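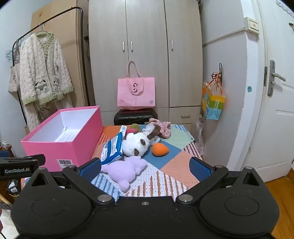

Hand-held gripper over a patchwork cover, with plush toys and an open pink box within reach.

Buying hand-held grippers: questions we keep getting

We get a steady trickle of messages from small teams who want to record people doing household jobs and then train a robot arm on the results. Most of them have already read a brochure. The answers below are what we tell them before they sign anything. They lean towards caution, and if you want cheering on, the sales desk at any supplier will do that for free.

Do we need hand-held grippers at all?

Maybe not. If your project is really one task at one bench, and you already have an arm sitting there, try driving the arm first and see how far you get. Hand-held tools earn their money when you want a lot of different rooms and a lot of different objects. If your plan mentions one table and six blocks, spend the budget elsewhere.

How many should we order?

Start with 2. Suppliers like to quote for ten because the unit price looks better, but ten grippers need ten trained people, ten sets of chargers and somewhere to put it all. We have seen the Kumeo bundle sitting in its cartons a year on. Two lets you do two-handed work with one person, or one-handed work with two people, and either way you will learn what you should have asked before ordering.

The demo video shows tidy objects on a plain table. Is that a fair test?

No. Ask to see footage from a lived-in room. A fluffy toy lying up against a soft packet, on a patterned cover, with crumpled clear plastic behind it, will tell you more in a minute than an hour of coloured cubes. Soft things squash, clear plastic confuses depth estimates, and busy patterns can go either way with visual tracking. If the salesperson steers you back to the cubes, write that down.

What about the finger pads?

Ask what they cost, how they are fixed on and how long delivery takes. Pads are the part you will be buying again. Fluff and dust are hard on any grippy surface, and a quote that leaves pads out is a quote for the cheap half of the job. Budget for 3 spare sets per gripper in the first year. If the supplier says the pads last "the life of the product", ask them how long that is.

Are screws and pivots worth worrying about?

A bit. Find out whether you can tighten the finger pivots yourself with a normal tool, or whether the whole thing has to go back. The Jander contract we were shown last July had the customer paying postage both ways for what looked to us like a two-minute job. We asked for that clause to go and it went, so do ask.

Should we rent rooms or build a set?

Rent, or pay people to record at home. A built set starts to look like a built set very quickly: same walls, same light, same four props. Real bedrooms come with suitcases, clothes racks, bags hanging on hooks and doors that open the wrong way. That variety is what you are paying for. It also means you need written consent and a sensible plan for anything with a name or address printed on it, and somebody's hours to check the footage before it goes anywhere. Put those hours in the budget. They are nearly always missing.

How much recording can one person do in a day?

Less than the spreadsheet says. On our Skarkham trial we planned for 100 usable clips per person per day and got 62. People get sore wrists. Rooms need resetting between takes. Files turn out to be corrupt. Whatever figure your supplier gives you, ask whether it counts clips recorded or clips kept, and whether the person doing it was one of their own staff.

The supplier offers to do the collecting for us. Better value?

Sometimes. Debnath quoted us for collection by the hour, and the hourly rate was fair. What the quote left vague was who decides that a clip is good enough, and who pays when it isn't. Get that agreed before the first room. Also ask who else receives the same data. If the answer is long, assume everyone does.

Will the data still work if we change robots later?

Suppliers say yes. We say it depends on how closely your robot's fingers match the ones used for recording: the width of the opening, the angle, the pad material. A match on paper is not enough. Ask for a small sample, run it on your own arm, and see whether the thing can pick up a stuffed toy without shoving it off the bed. Do this before paying the second invoice.

What is a sensible first budget?

We won't give a figure, as it would be wrong for most of you. As a rule of thumb, take the hardware price and expect people, rooms, storage and checking to cost at least as much again. If the hardware swallows more than half of what you have, buy less hardware.

Can we return the kit if it doesn't suit us?

Read the terms. Several suppliers treat a gripper as used once the pads have touched anything, so the return window closes on the first day. A paid loan for a month is often the safer choice, even when the monthly price looks silly next to the purchase price.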